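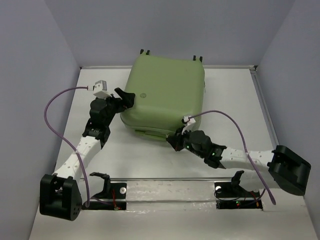 Speaker notes, gripper comparison talk. Wednesday, January 27, 2021. Lurdes is running the slides, I'm talking. Slide numbers may shift if she drops the budget one.

## Slide 1: Title

Say who we are and what the Hornutis bench is for. Keep it short, they've had two talks before us.

We had to choose fingers for a two-arm cell before ordering the rest of the hardware. Three sets on trial: Drusance, Paracha, and the Sterko set that shipped with the arms. Same arms and same controller throughout. The only thing we changed between runs was the fingers, and the grip force limit where the supplier told us to.

## Slide 2: Why two arms

- A hard case with a rounded edge is a poor thing to pick up with one small gripper. It's wider than the jaws open.
- So we use one finger from each side and squeeze between the arms. The grippers don't close on anything. They push.
- That means finger shape matters more than jaw stroke, and the data sheets mostly talk about jaw stroke.

Pause here. Someone will ask about suction. We didn't test it. Curved lids and textured plastic put us off, and we had no vacuum line on that bench.

## Slide 3: The tasks

1. Square the case to the front of the bench.
2. Lift it clear and hold for 10 seconds.
3. Turn it a quarter turn and put it down.
4. Nudge a wheeled item along the table without tipping it.

Each finger set got 100 attempts per task. Same operator for all of them, which I'll come back to under limits.

## Slide 4: Lifting results

Paracha was the best at lifting. The pads have some give and they settle onto a rounded edge. Drusance was close behind on the lift but dropped more on the quarter turn — the case rolls against the finger when the two wrists get out of step.

Sterko came last on both. The fingers are fine for small parts and we've kept them for that.

Don't read the table out loud. Point at the turn column and move on.

## Slide 5: Wrist cameras

Say that we nearly left this out of the comparison and shouldn't have. The finger you pick decides how much of the table the wrist camera can see.

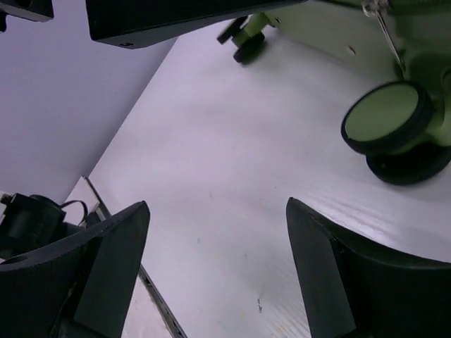 With the jaws wide open you get a good wedge of table between the fingers, and the tips stay in view. Two thick black fingers still take up both lower corners, so anything approaching low from the side is hidden until late. A slimmer finger would give some of that back. The Drusance tips are the slimmest of the three, and the operator preferred them for this reason alone.

Casters are the awkward part of task 4. A wheel with a black rim sitting close to a black finger is hard to judge in the wrist view, and its shadow doesn't help. We tried turning the bench lights down and went back to full brightness the same afternoon.

If time is short, skip the next bit. Exposure: set it manually. Auto exposure chases the white tabletop, the black parts go to mush, and the colour drifts when the arm swings past a wall.

## Slide 6: Cables and mounting

- Leave a generous loop at the wrist. We pulled a connector out in September by running one too tight.
- Check that the loop clears the link at full reach, with both arms moving.
- Recheck clamps along the front bar at the start of each day. One base had crept a couple of millimetres and it cost us a morning of bad turns.

That morning's runs were thrown out and redone. Say so, somebody asked Lurdes about it at the last meeting.

## Slide 7: Limits

One operator, one bench, one case. No wear testing beyond 2,000 cycles on the Paracha pads, where they looked polished but still held. We don't know how any of these do in a dusty room.

## Slide 8: What we chose

Paracha fingers on both arms for case handling, with Drusance kept as the spare set for anything where the camera view matters more than grip. Ordering is open until we've checked lead times.

Questions go to me first, then Lurdes Moreira for anything on the controller. She has the full log on her laptop. Spare fingers are in the grey tub if people want to handle them. Get all six back.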